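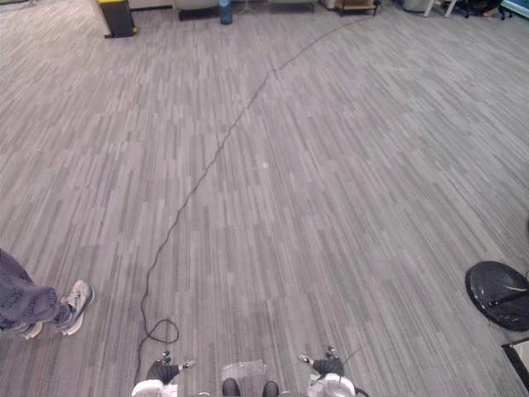
Gray striped carpet with a thin black cable wandering across it.

So I finally made it to the open day at the Tromberg paper mill, after missing it two years running (once for a wedding, once for a flat tire in Gusa). It fell on Monday, May 14, 2018, a weird day for an open house if you ask me, but I had the time off and the drive over is lovely in spring.

We signed in at the office building, got our visitor badges and ear plugs, and sat through a short talk on how the mill got started. I'll admit I was mostly there for the machines and kept looking at the door. Still, I perked up when they passed around the old sample books! One had a pale blue writing paper with a watermark of a heron that I would have happily taken home.

Our guide was Ottmar Heitmann, who started in the pulp room as a teenager and has worked nearly every job in the place. He walks fast and talks faster, and he never once looked at a note. Group of 30, all of us half jogging behind him across the yard — the lady next to me had worn heels and regretted it.

The pulp room smells like wet cardboard and a little like oatmeal. They let us dip our hands in a bucket of the stuff, and it's much thinner than I expected, almost like milk. Then you go through a heavy door and the heat hits you. That's the dryer section, with big steel cylinders turning one after another, and the sheet runs over and under them so quickly you can hardly tell it's moving. Ottmar had to shout. I caught maybe half of it, something about a felt that gets changed every 6 weeks and a bearing everybody hates.

My favorite part was the finishing hall, where two women were checking sheets by hand. They fan a stack, flick through it, and pull out anything with a spot or a crease. I tried it and dropped mine all over the table.

Lunch was soup and rye bread in the canteen, very good soup. The shop is small and only takes cash, so bring some. I bought a pack of the Mersha drawing paper, the heavy one, and a box of seconds for my niece.

If you're going next year, park on the river side and get there before the first tour. They told us April is when sign-up opens, and it fills up fast. I'm putting my name down again, mostly for that watermark workshop I couldn't get into.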